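Skomeck Household Wiki
Cookies: we use a few to keep you logged in. Carry on reading and that's fine with us. OK

Clothes rack (freestanding)
Revised by Solomiia Kobzar, January 2022

A freestanding clothes rack, also clothes rail or garment rail, is an open frame for hanging clothes on hangers. No doors, no back, no drawers. Used in bedrooms with no built-in wardrobe, in halls, in shops, at jumble sales, and for airing things after ironing. Not the same as a clothes horse (see Airer), which has several bars and takes washing laid flat over them.

Parts
Top rail, one or two uprights at each end, base. Most home ones are metal tube. Base is either a rectangle flat on the floor or a pair of feet. Some have castors. Castors are handy on tile, poor on carpet, and the cheap ones come out of the tube when the thing is lifted.

Loading
Heaviest at the ends, over the uprights. Light things in the middle. A rail that has once bowed does not go straight again, turning it over helps for a while. The Maksymiv rail, sold in the 147 cm width, has a second lower bar for children's clothes; the narrower one doesn't.

Hangers
Wire: thin, cheap, marks shoulders. Plastic: the everyday sort, comes in all colours, the hook can be part of the moulding or a metal one pushed in. Wooden: coats and suits. Padded: knitwear, if it has to be hung at all. Mixed hangers on one rail sit at different heights and the clothes bunch, so buy a set if you can. Hooks should all face the same way (back, towards the wall).

Hanging a T-shirt
Hanger goes in from the hem, not the neck. Pushing it through the neck stretches the collar and after a few washes it stays wavy. Lay shirt over one arm, slide hanger up inside, one shoulder then the other, pull the hem down, then on to the rail. White cotton shows every crease so do those first while the iron is out. Printed ones: don't fold across the print.

Hanging a jacket
Zip jackets and track tops can go on the same hangers as shirts. Close the zip a third of the way or the front slides off one side. Soft knitted ones are better with a wider shoulder, otherwise you get little peaks in the sleeve top. Lined jackets, check the lining isn't twisted in the sleeve before it goes up.
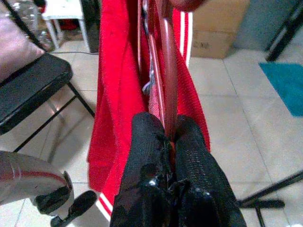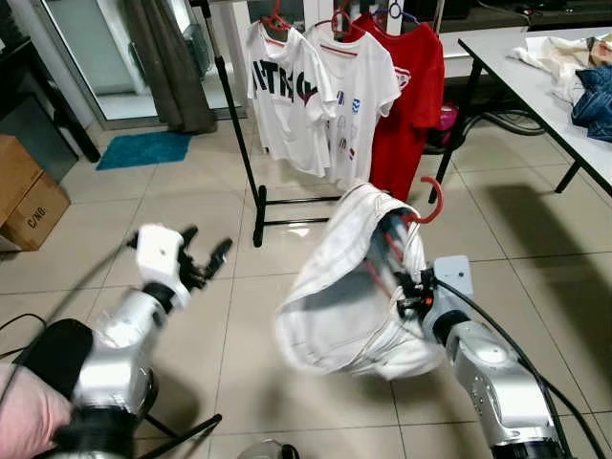 Order on the rail
No agreed rule. By length (short to long) leaves floor space under the short end for shoes or a box. By colour looks nice for a week. By person is the usual way in a shared room, with a ribbon or card between. Ximeng Liao's page on small bedrooms argues for by length only, see talk page, the arguement is still going.

Placing
Leave enough room to walk past with an armful. Away from radiators and out of direct sun, which fades reds and dark blues along the shoulder line first. In July the Vastemness window film was tested by two editors for this, results not in yet. A chair next to the rack is useful when sorting. It also fills up.

Care
Wipe the top rail now and then, dust gets on to collars. Tighten the screws at the base. Scratched black tube can rust in a damp room and will mark white cotton, touch it up with with metal paint.

See also: Airer; Coat stand; Folding; Hanger; Ironing board

Contact the editors | © Skomeck | Back to top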